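Do guest actors on a long-running soap get paid for repeats?
Posted April 16, 2023 in TV & Film

My cousin had a small part in Delorme (13 episodes, she played the vet's sister) and now the whole series is being shown again on a streaming service. Does she get anything for that, or was it all in the first fee? She's too shy to ask her agent!

Sidra Shaikh
Love that show! It depends on her contract, so she should dig it out. Some deals pay a repeat fee each time, and some are a buyout, where one bigger payment up front covers everything. I had 11 days on Rorkeo years ago and mine was a buyout, but a friend on the same set had repeats written in – same show, same July, totally different paperwork. Look for the words "residuals" or "further use". And tell her to ring the agent, they get these calls all the time.

Bethel Jemal
Pretty sure only the leads get it. Could be wrong though. Was she in the wedding episode??

Imorwood
Not only the leads, Bethel! I did a small speaking role in Jallorlow and still get payments. The first was over 2,000 dollars and the latest was 60, so they do shrink, but it's such a fun surprise in the mail.
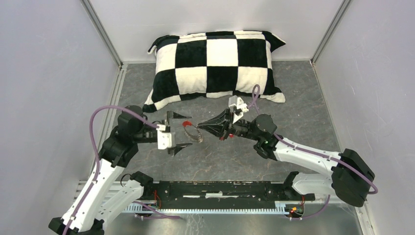 Repeat fees can go missing when an actor moves house or changes agents, so get her to check that her address is current with the union as well. It's worth an evening on the floor with all the old contracts spread out. Grab a big pillow to sit on, a plush black-and-white checkered one like this would do nicely, and go through them page by page. Mine had the repeat clause on the second-last page, under travel costs of all things. Good luck to her, and I'm off to rewatch Delorme and look out for the vet's sister!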